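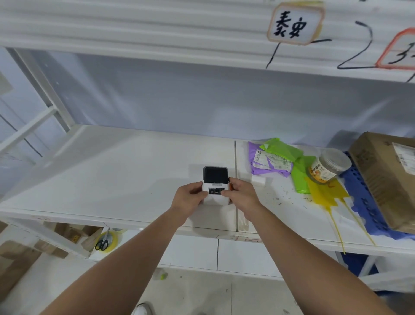

Brarkmont Parcel Room
Notes of the August meeting

Held at the long table in Dido, who very kindly let us stay on after closing and kept the teapot going
Started at 6.15 pm, finished a fair bit later than promised
In the chair: Valentina Painemal
Notes taken by: Oriana Huenchumán
Also there: both of the morning sorters, the evening pair, and two neighbours from upstairs who came to talk about the doorbell and stayed for all of it, bless them
Apologies: the Saturday helper, who is at a wedding

1. Welcome and the last notes

Valentina welcomed everyone and thanked the morning sorters for coming straight on from what had plainly been a long day. The notes of the July meeting were read through and agreed, with one correction: it was the back door that sticks in damp weather, and I had written the front. Sorry about that. The front door is perfectly well behaved.

2. Things carried over from July

The new mat is down. The key to the meter cupboard has been copied, and the spare is on the hook behind the desk with a bit of red wool on it. The letter to the landlord about the window has gone, and there has been a reply, though all the reply says is that the letter has been received. Valentina will ring.

The doorbell still rings upstairs as well as down, as our visitors were able to confirm at some length. They were very good-humoured about it. It was agreed that we ask for the wire to be moved, and that in the meantime evening collections are done by knocking.

3. The shelves

This was the main business and took up most of the first hour. Everyone agreed that the white shelves have been a great improvement on the old trestle tables, and that having the place names and the bay numbers up on the front in thick black marker means a newcomer can find their way about on the first morning. The evening pair did ask whether the handwritten cards might be redone in print. There was a good deal of feeling for the handwritten ones, which can be read from the door, and they are staying. Any card that has started to curl gets fresh tape.

The middle shelf was another matter. It is meant to be the working surface — the place where a parcel is put down, labelled and moved on — and little by little it has become the place where things live. The mailer bags were brought up first, the purple and the green ones, and how quickly they end up lying over one another once a single bag has been set down flat. Then there is the jar with the fruit on its label, next to the bags. One of the sorters felt strongly that food and jars should have their own spot well away from labels and paper, and after some back and forth we all came round to her view.

Agreed:
- The left half of the middle shelf is kept for labelling. Nothing is stored on it, not even for a minute.
- Soft bags go upright in a crate, label outwards, so that the name can be read without lifting the whole heap.
- Jars, bottles and anything else that might leak go on the lowest shelf on a tray, and the person who finds a leak wipes it up and writes it in the book.
- Cardboard boxes go to the far right, heaviest at the bottom. Boxes are not to be perched on the blue plastic crate with the holes, handy as it is.
- Paper scraps and bits of backing are swept off the shelf at the end of each turn. There is a small brush in the desk drawer and Valentina is buying a second.

Some discussion followed about flattened cardboard, which is being kept underneath. It does get used, and it was felt a shame to throw it out, but it must not be allowed to rise any higher than the shelf above it. The tape and the scissors may stay down there beside it. The morning sorters said they reach for them without looking, and would be lost if they were moved.

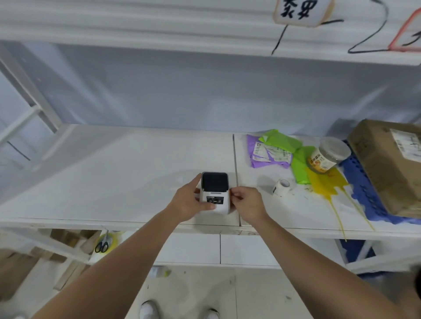 4. The label printer

Valentina had asked for this item after several notes in the book, some of them in capitals. The printer is a dear little thing and does a great deal of work for its size, but it has been giving faint labels, and on one morning in July it printed every address with the bottom line missing. We had two people with two quite different ideas of why, so it was a lively item.

The evening pair think it is the way it gets picked up and moved about. It has no home of its own on the shelf, so whoever is labelling slides it to wherever there is room, and the roll inside shifts. The morning sorters think it is the rolls themselves. We changed over to the Stoltach rolls in the spring as they were cheaper, and they do seem to be wound more tightly than the old ones, so that the end is a nuisance to find and peel back. There was a long and rather enjoyable digression here about fingernails, sticky tape and the film on the top of yoghurt pots, which I have not written down.

We agreed that both things could be true, and to try the following until the next meeting. The printer is to have a fixed place just to the left of the join between the two boards, and a square of masking tape will be put down to mark it. It is to be lifted with two hands, one on either side, and never by the lid. When a new roll goes in, the first few inches are to be peeled off and thrown in the bin, and a test label printed before any real ones.
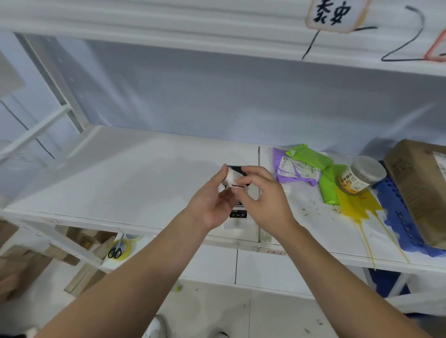
It was also agreed that whoever changes a roll should initial the card inside the drawer, so we can see how long each one lasts. Oriana offered to rule up the card. There was a question from upstairs as to whether we might simply buy another printer, and Valentina explained that we have 200 set aside for equipment and that she would much prefer to see it go on the shelving brackets, if the present printer can be coaxed along till the winter. If the labels are still faint after the trial we will look at it again.

The Yan sheet, where we write down incoming parcels, was mentioned under this item too. It is working nicely. The only grumble was the narrow column for the surname, and mine is the longest, so I have some sympathy. I will widen it.

5. Uncollected parcels

There were 31 parcels in the room past their date when the book was last gone through. A fair few belong to people who have been away for the summer and have told us so, and those will simply be held. For the rest, a reminder is to be sent, then a second one after a week, and after that a parcel goes back with the Stoltach driver on his next call. The sorters asked that the reminder be made a little friendlier, as the present wording makes people come in looking worried. I said I would have a go at it and pass it round.

We spent some time on parcels with no flat number. The custom has been to leave these on bay 2 and hope, and it does work more often than it ought to. From now on each is to have a slip of paper tucked under its label saying when it came in, and the names will be read out at the Dido counter at lunchtime, as the staff there know simply everybody.

6. The evening turn

Evening opening stays as it is until the clocks change. The evening pair would like a better lamp over the desk, and one of the neighbours thinks she has one in her loft. She was thanked warmly. A stool was asked for as well, and after some hunting about in our memories we established that there used to be one and that it was lent out for the street party. Valentina knows who has it.

7. Anything else

The radio is to be kept low before 8 am.

Somebody has left a very nice blue cardigan on the peg. It has been there since spring, and if no one speaks up it will go to the jumble.

One of the morning sorters asked whether we might have a proper clear-out day, everything off the shelves, the boards washed down and the marks scrubbed off as far as they will go. General approval. It will be on the quiet afternoon before the next meeting, starting at 3, with cake. Please bring a cloth and wear something you do not mind about. If you have rubber gloves to spare, bring those too, and put your initials on them, as last time we went home with each other's.

8. To be done

Valentina — ring the landlord about the window and the doorbell wire, buy the brush, recover the stool
Oriana — roll card, wider surname column, new wording for the reminder
Morning sorters — masking tape square for the printer, crate for the soft bags
Evening pair — tray for the lowest shelf, fresh tape on the cards
Neighbours — lamp, if it is in the loft

Next meeting in September, same table, and Dido have asked us to say beforehand whether we shall want soup.

O.H.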